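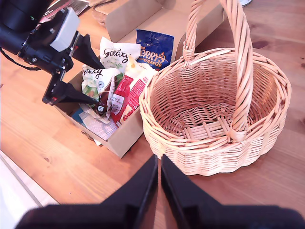
Re: [Fledcombe-list] Baskets instead of boxes for the snack table

Date: 2023-12-20

On the snack basket question, the original message said:

> Hi all,
>
> After the June open house I got a lot of comments that putting snacks
> out in the cardboard box they came in looks cheap. I would like us to
> switch to wicker baskets for the winter one. The plan is simple: when
> the order comes in, whoever is on setup moves everything from the box
> to a basket, flattens the box, and puts the basket on the table by the
> door. Ospina has a medium wicker basket that would do fine and they
> give a discount if we take more than one. It will look nicer, people
> will take one thing instead of digging, and it saves time on the day.
>
> Any objections? If not I'll order this week.

Yes, I have a few.

I don't mind baskets. I have one on the table at home and it holds keys and mail perfectly well. What I doubt is the claim that moving snacks out of one open container and into another open container saves time. It's an extra job. Somebody has to do it, and at Fledcombe that somebody is usually also looking for the extension cord.

Take an ordinary box with the flap standing up at the back. The bags are already in it. You can read Galaxy on the white ones without touching anything. Tip the same bags into a basket and they slide around until half of them are face down, and then people really do dig. Crinkly bags don't stack. They take up more room than you'd think, and a basket that looks generous when it's empty fills up fast. I tried this at the Plukine potluck with a basket about the size you're describing and ended up with the leftovers in a box under the table anyway, so we had both.

I'd also like to know where "people will take one thing" comes from. In June we had 150 people through the door and the snacks were gone before the second talk. I was standing right there. They took two or three each out of a cardboard box, and I'm fairly sure they would have taken two or three each out of wicker. If the worry is running out, order more or put half out later.

Then the discount. I looked at the Ospina page last night. The price break only starts at a quantity we don't need, and shipping is extra. We have 300 left in the hospitality line until summer and I would rather see it go on coffee, which ran out in June too, and which I heard far more complaints about than the box. How many comments about the box did you get, by the way? "A lot" could be four.

If the box bothers people, here is what I'd try first, all of it free:

Fold the side flaps down inside, or cut them off. Leave the back one up if you want something to tape a label to.

Put the tall bags at the back and the small packets at the front. At the moment whoever unpacks just opens the top and walks away (I have done this myself).

Turn the box so a long side faces the room.

Keep it off the good wooden table if there's any tape or glue on the bottom. That table was refinished after the Cinen people left a ring on it and I don't want to go through that again. Wicker isn't innocent here either – the cheap ones have cut ends underneath that scratch. Whichever we use, put a cloth under it.

Where I would use a basket is for loose stuff. Clementines, rolls, those little wrapped candies. They sit well in one and they look bad in a box, I'll give you that. So if you already have a basket, bring it, and we can set it next to the box and see which one gets emptied first. I'd want to see that before we buy anything.

One more practical thing. Baskets have to be stored. The closet at Fledcombe is full, and nothing in there folds flat except the boxes.

So that's a no from me on ordering this week, and a maybe after the winter open house if the test goes your way. Could you also post the list of what's been ordered? The last one I saw still had the sesame things on it that came back unopened.

> P.S. I can pick the baskets up myself if that helps.

It would save the shipping, yes. Still a no for now.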